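Kitchen > Baking > Ovenware > Lisby Bread Pot

Shop Recipes Repairs Stockists Contact

Apr 4, 2020
By Geetha Sastry

Lisby Bread Pot, 4.5 litre

We've been baking in the Lisby at home for months and I'm still a bit giddy every time the lid comes off. It's a heavy cast iron pot with a shallow base and a tall lid, so you lower your dough onto the base without burning your knuckles on a high side wall (I have the scars from our old one!). The lid holds the steam in for the first half of the bake, then you take it off and let the crust colour up.

Elango Acharya designed it at the Dodden workshop, and he moved the handles twice before he was happy. They're wide enough now for a proper grip in thick oven mitts.

Weight with lid: 5.2 kg
Finish: matte enamel inside and out, charcoal or Rajan green
Oven safe to 260 degrees
Works on gas, electric and induction
Suits a loaf made with 500 g of flour

For a smaller household, 300 g of flour makes a lovely squat little loaf, though you'll want to check it earlier. Heat the pot with the oven, dust your dough well, slash it deep and bake. My usual dough is about 70 per cent water – go wetter if you like, the enamel doesn't mind.

It's a great roasting pot too. Chunks of sweet potato with oil and cumin go soft in the middle and sticky at the corners, and there's dinner to go with the bread.

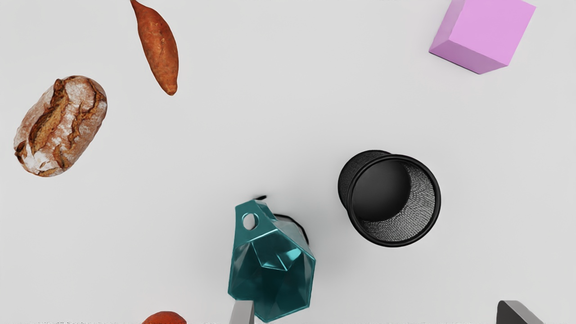 Floured country loaf and sweet potato.

Wash by hand in warm water and dry it before you put it away. The rim is bare iron, so rub in a drop of oil now and then. The Bevetero trivet fits underneath and is sold separately. Green is back in stock in July.

Item no. 959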